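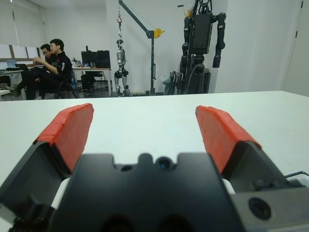

How much clear table does a packing station need?

Enough for the item, its tray and one forearm on each side. For the small boxed goods in this talk, that is a surface 78 inches wide with nothing stored on it.

Slide 1. Title, name, date. Packing Surfaces for Small Boxed Goods. Madhu Grewal, 2021-08-09. Skip the biography, it is in the program.

Slide 2. Scope. The talk covers the table, the item and the tray. It does not cover outer cartons, pallets or labels. Items are rectangular, fit in one hand, and weigh less than two pounds. Anyone with questions on outer cartons should go to the Tripathi session after the break.

Slide 3. The surface. Plain white, matte if the budget allows. Two reasons. Dark goods show up against it at once, and so does debris: tape ends, flakes of cardboard, staples. At Dredeck we changed a gray bench to a white one and left everything else alone. Debris found inside finished trays went from 17 cases in August to three over the same number of shifts. I would not claim the color did all of it. People also wiped the white one more often.

Say here that the gray bench was also four inches lower. Someone always asks.

Slide 4. Position of the item. Item and tray lie side by side, long edges close to parallel, before anyone picks anything up. If the tray is farther from the packer than the item, the hand moves out and across in one stroke. If it is nearer, the elbow has to come back and the item gets tipped. Tipping is where corners are damaged. Leave a gap of two fingers or less between the two.

Slide 5. Wrap and glare.

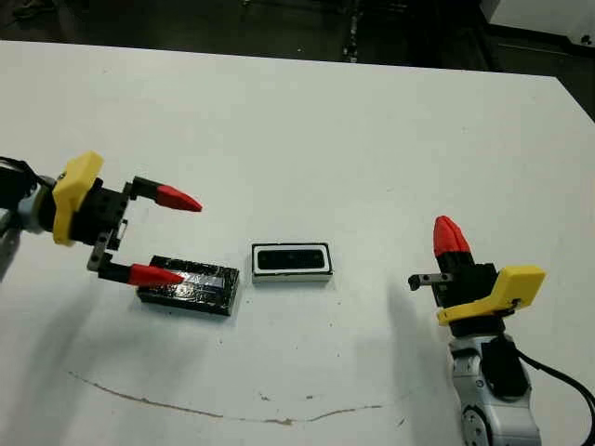
Wrapped goods cause more sorting errors than bare ones, and the usual source is reflection. A glossy outer layer under ceiling light gives a bright band, and a packer reading the top face for a mark or a seam reads the band instead. The black block on the left has one running right across its top, bluish white, in a place where a printed strip could easily be. The white-rimmed tray next to it is easier to read: the rim gives a hard outline, and the recess is black with rounded corners. Its weakness is depth. A shallow black cavity and a deep one look much alike from standing height, so check the fit by hand with the first item of each batch.

Pause for the lighting question. Short answer: move the lamp before buying a different wrap. A shift of 20 degrees was enough at Somirham.

Slide 6. Worn edges. Reused boxes lose their square edges first. Reject on fit, and leave appearance to whoever takes returns. The test is to set the box in the tray and press one corner. If the opposite corner lifts, the box goes back. Rewrapping over a worn edge adds thickness exactly where there is least room, and after two layers most boxes sit proud of the rim.

Slide 7. The Dernoment checklist. Read the headings only; the handout has the full text.
Surface wiped
Item left, tray right
Gap checked
Top face read from two angles
First fit by hand
Corner press

Left-handed packers mirror lines two and three. The older handout omits this. Ask people to write it in.

Slide 8. Limits. All trials used trays with a rigid rim. Soft trays flex under the corner press and the result means nothing. We have 10 soft-tray runs on record and I have left them out of the totals.

If time is short, drop slide 6 and go straight to the checklist. Spare trays are in the bag under the lectern, pass them around during questions and collect them at the door.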